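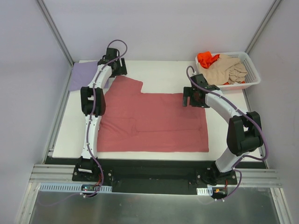 Red cloth on the table, purple one in the far corner.

Home | Forums | Surname Research | Scanned Books | Search
Print this page | E-mail this thread

Farquharson of Dilgate - page numbering in the scanned history

kirkyard64
The scan of the Farquharson history has 341 pages. The index refers to entries as high as 763. Is there a second volume, or is the index keyed to something else?

suvo_reader
Keyed to paragraph numbers. Each family group has a number in the left margin, but the scan crops most of them. Try the Suvo copy, where the margins are intact.

kirkyard64
Checked. Paragraph 64 matches the index for the Dilgate branch. Paragraph 212 does not.

Iona MacAulay
The numbering slips after the Warneo chapter - a leaf was bound out of order. Add two to anything after that and it works.

Fergus Chisholm
I disagree. I compared both copies in February and the leaves are in sequence. The compiler used two numbers twice, so the fault is in the text and a correction of two fails for the later cousins.

Iona MacAulay
Which two numbers?

Fergus Chisholm
198 and 205. Both are Warneo baptisms.

kirkyard64
198 is duplicated in mine as well. I can't read 205.

Reply | Back to Surname Research | Top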